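**Milten notes, October 25, 2024**

Quick one this month, the fall mailing ate my week. Main thing - the Wotham Street swap shelf is moving. Out of the old laundry room, into the front hall of the Arellano building, ground floor, past the mailboxes. Same rules as before: take what you want, bring back what you can, no encyclopedias please. We still have two sets from August and they weigh a ton.

Rent on the hall is 900 for the year, paid through next fall. Thanks to everybody who chipped in at the soup supper. Keys same as before, code for the side door has changed - call the desk, I'm not printing it. 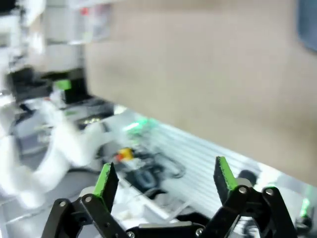 Philomena Lynch wants the kids' books kept on the lowest shelf this time, becuase the little ones at Wotham Street could never reach them and ended up climbing. Fair point. Done.

Large print goes by the window where the light is good. Cookbooks next to it. Mysteries get the whole back wall, 38 feet of them if Nathalie Visser's tape measure is right. Puzzles okay if all the pieces are there, bag taped shut, your name on the lid. No magazines older than this year.

Moving boxes: we need more, small ones, the kind you can lift when they're full of hardcovers. Leave flat ones inside the side door. Also a hand truck if anyone has one to lend, ours has a bad wheel.

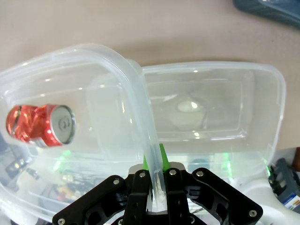

*Clear plastic, held upright.*

Shelf stays closed while we carry things over, then open regular hours agian. Returns can wait at home till then - please don't leave bags on the steps, it rains.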